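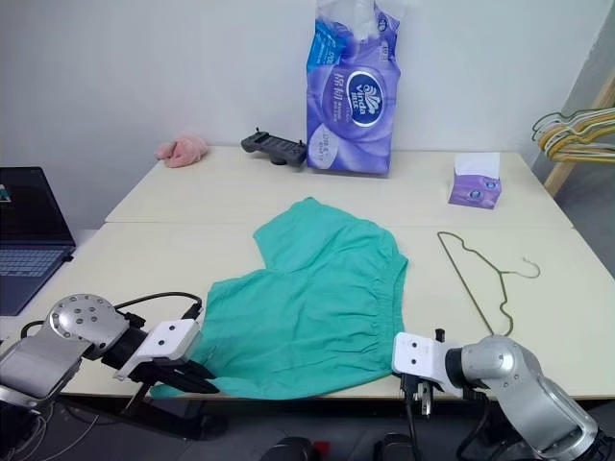 The Green Shorts

My mother had a rule for shorts. You lay them flat, you pull the waistband straight, and you put one leg on top of the other. Then you fold up from the bottom. She did it in the back room of the laundry in Tresach, 200 pieces on a Monday, and she never looked at her hands.

I was thinking of her rule when I came to the green ones. They had no ticket. All the other clothes from the Kemppainen guest house had a ticket pinned inside, and the last number was 981. The green shorts came out from between two bed sheets, small, with elastic in the waist, and they belonged to no number.

I spread them on the white tables. We have two tables pushed together, and there is a line between them where buttons like to hide. I looked in the line. I found one shirt button and a coin from Ilau with a hole in it, worth 10 of something. The coin I put in my apron.

"Throw them in the box," said the woman who irons. The box is for things without owners. After 70 days the box goes to the church in Letemetti, and there the children take what fits.

I did not throw them. I had a hanger ready, one of the thin green wire ones, and I put it beside the shorts. Then I felt foolish. Who hangs up shorts for a child who is already on the ferry? A child of this size grows quickly – by the next summer he needs another pair, and he does not remember the color of the old one.

But I remembered a color. When I was six I lost a yellow sweater on a train, and for the whole winter I asked my mother if the train had come back. She said yes, it comes back every day, but it does not stop for sweaters. I was angry with her until spring.

The ironing woman went home at five. I pulled the waistband straight. I put one leg on the other and folded up from the bottom, slowly, because I have to look at my hands.

Then I took an empty ticket, wrote 982 on it, and laid the shorts on top of the Kemppainen pile. The driver counted the tickets twice at the door. He looked at me, and he signed.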